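How the Stumirbridge Robot Club Teaches an Arm to Move Plates

The Robot Club at Stumirbridge School is for pupils in Years 5 to 7. Members learn how a robot is told what to do, one step at a time. The club leader is Ms Amna Kazmi.

What is the project?

Scientists often test tiny drops of liquid in flat plates full of small hollows, called wells. Moving plates by hand all day is tiring, so many laboratories ask a robot to help. This year pupils are writing instructions for a robot arm that lifts a plate and carries it to a machine.

Why start on a computer?

Pupils first build their laboratory as a simulation, a model that exists only on the screen. If the arm bumps into something there, no real equipment is damaged. The arm has joints that bend rather like your elbow and wrist, and a gripper with two fingers. The plates wait in black holders, and the machine has a tray that slides out to take one.
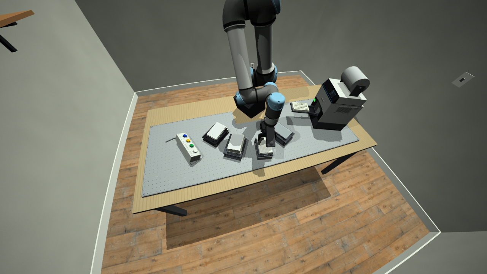

How does the arm know where to go?

Each place on the table has its own set of numbers. Pupils type these in, and the arm moves to that spot. Danish Mirani, in Year 6, needed seven tries before his gripper closed neatly on a plate.

Who can join?

New members are welcome in May. Pupils work in teams of four and should bring a pencil and a notebook. Please ask Ms Kazmi for a form.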